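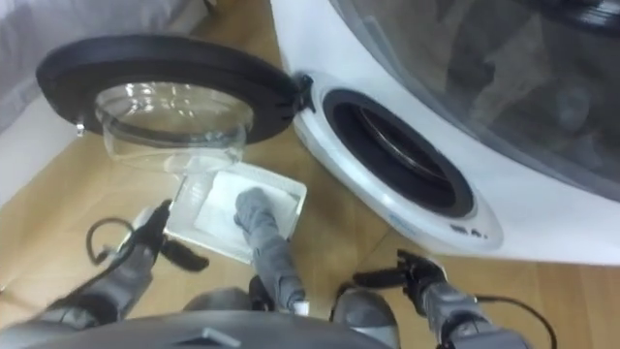
9 min read · speaker notes, 6 December 2023

Laundry talk, Haslinger hall, lunchtime slot. 25 minutes incl. questions. Don't run over, Kaan has the room after.

OPEN
Say hi, say name, skip the bio. Start with the door. Everybody looks at the dial and the soap drawer when a load comes out bad. Look at the door first. Gasket, glass, latch. Then lint. Then the basket. That's the whole talk, door to basket.

Ask for hands: who wiped their gasket this month? Wait. Let them laugh.

1. THE GASKET
Dark rubber ring, folds back on itself. Pull the fold down with two fingers and look along the bottom. Coins, hair, baby socks, gray paste. The paste is soap and softener and lint together, it's what smells. Old cloth, warm water, bit of dish soap. Go all the way round, then dry it. Drying is the part people skip.

Door open between loads. If you've got toddlers or a cat, open a crack is fine, but look in the drum before you start it. Every time.

Glass too. The bowl sticks into the drum when it's shut so it gets everything the clothes get. Wipe the inside face.

Tell the Clolix building story here. Basement laundry room, everybody complaining of the smell, manager wanted new machines. Sumaiya went down with a rag and a bucket. One afternoon. Smell gone by the weekend. Keep it short!! I went on way too long with this in June.

2. LINT
Panel, tray, filter, whatever yours has. Find it. Read the manual for where, I can't tell you from up here. Pull it out straight, hold it level, otherwise the fluff goes on the floor and you're sweeping.

Dry lint comes off with a soft brush or the vaccuum nozzle. Light strokes. Don't dig at a mesh with a fork (somebody will say they do this). If the manual says rinse, rinse, and let it dry right through before it goes back.

Dryer on top of a washer: same rule, and you'll need a step stool. Not a chair.

Handout has the cleaning schedule, we printed 400 so take two. Page 2 is the one for the fridge.

3. EMPTYING THE DRUM
Small stuff hides. One gray cloth up against the dark of the drum and you walk off without it, find it three days later and wash it again. Spin the drum once by hand, a full turn, and feel round the back. Socks stick up top near the holes.

Leave the thing you're emptying into right under the opening. On the floor, close, handle side toward you. I see people put it on the far side of the room and carry armfuls. Then there's a trail.

Door swings left? Basket can sit under the door, just mind your head coming back up. I have hit mine on that glass more than once, do the gesture.

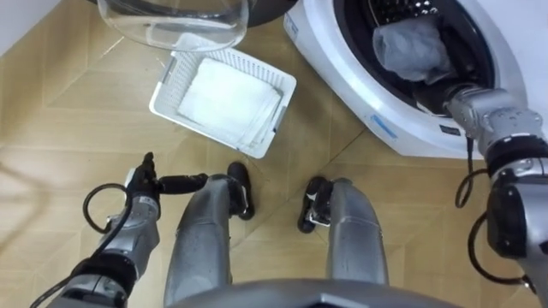
Nusrat says she quit using a basket altogether and pulls everything straight onto a sheet on the floor, ties the corners and carries the bundle upstairs. I like it for bedding. For shirts no, they come out like walnuts. She disagrees, ask her at the break.

4. THE BASKET
Holes. You want holes. Solid tub holds the damp in and the bottom of the pile goes sour. Plastic mesh is fine and cheap and you can rinse it in the shower. It does need rinsing, look at the inside corners of yours tonight.

Don't put clean in what carried dirty, unless you wiped it. Two baskets is easiest. Different colors if you have kids.

Towels: fold while you're standing there. Fold flat, stack in the basket, stack goes straight on the shelf. Clean folded stack and then people chuck odds and ends on top, gym towel, dishrag, and the stack is done for. Roll the odd ones and stand them at the end. Rolled things stay out of trouble.

Tharindu will ask about fabric softener on towels. Answer is no. Makes them feel nice, makes them soak up less. Move on, don't get pulled into the vinegar thing.

5. LIFTING
Bend the knees, you've heard it. The bit you haven't heard is get your feet near it first. Most people reach from a step away and that's where the back goes. Foot right beside the basket, then down, then grip the rim, up with it close to you. Wet load is heavy, make two trips.

Stacked machines, the low door is a real crouch. If your knees are bad, sit on a low stool and empty it from there. Crisanto does this, swears by it.
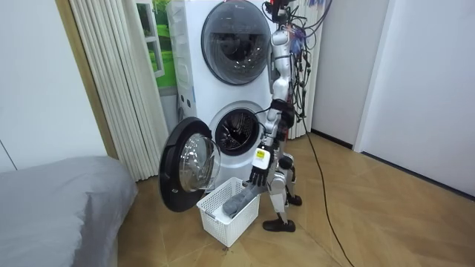

Gray roll in, upper door shut, lower drum still open.

6. WRAP UP
Order again, fast: gasket, glass, lint, spin the drum by hand, holes in the basket, feet close. Say it twice.

Questions I got last time:
- front loader smells even after cleaning: run it hot and empty, then check the drain filter. Towel down first, water comes out.
- how often gasket: once a week if you wash daily, otherwise every other.
- pods or liquid: don't care. Less than you think, either way.
- can you leave a wet load overnight: you can, you'll be rewashing it.

Handouts by the door, spare ones in the Merora tote. Room code for the cupboard is 3944, put the brushes back AND the rags. Thank Sumaiya for teh slides. Collect clicker from Kaan.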